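4.2 Shared tables and the things left on them

Most of the diary entries are about noise, and we deal with those in Section 5. The second largest group is about surfaces. Of the 1,934 entries, 321 mention a desk, table or counter that had someone else's stuff on it. We did not expect this and had no code for it at first, so Macedo went back through the early weeks by hand and added one. A few entries could go either way (a coat on a chair touching a table, for instance) and were left out.

Complaints are not spread evenly. Cordeiro, the smallest site, had assigned desks until August and barely shows up. Wovitz shows up a lot. Monday mornings especially - people come in, find the spot they wanted already has things on it, and go somewhere else without asking. Only 7 entries describe anyone moving an object that wasnt theirs. One writer at Brukader walked past the same mug for two weeks and wrote about it four times.

What the object is seems to matter. Laptops and bags were read as "taken, back soon." Drinks were mixed. Bowls, bins and pen holders were read as belonging to the table, and people sat down next to them with no fuss (Figure 3).

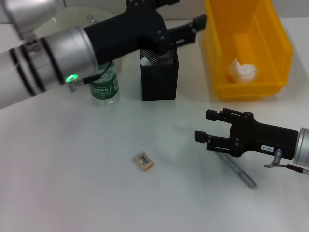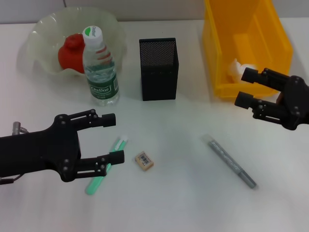
Figure 3. White tabletops with items on them: a yellow plastic bin (first), a bowl, a water bottle and a black mesh pen holder (second).

The bottle is the hard case. In follow-up interviews 17 people were asked what a bottle on a free table means to them, and the answers split badly. Some said claimed, some said forgotten. Two said it depends on how full it is, a point we should of asked everyone about and did not.

Brorska tried a rule, tables cleared by 6 pm. Entries about surfaces dropped the first week, then came back to the old level. Interviewees there mostly knew the rule. Less clear who was meant to enforce it. Lockers were also too small for a lunch box, which came up again and again, see 4.3.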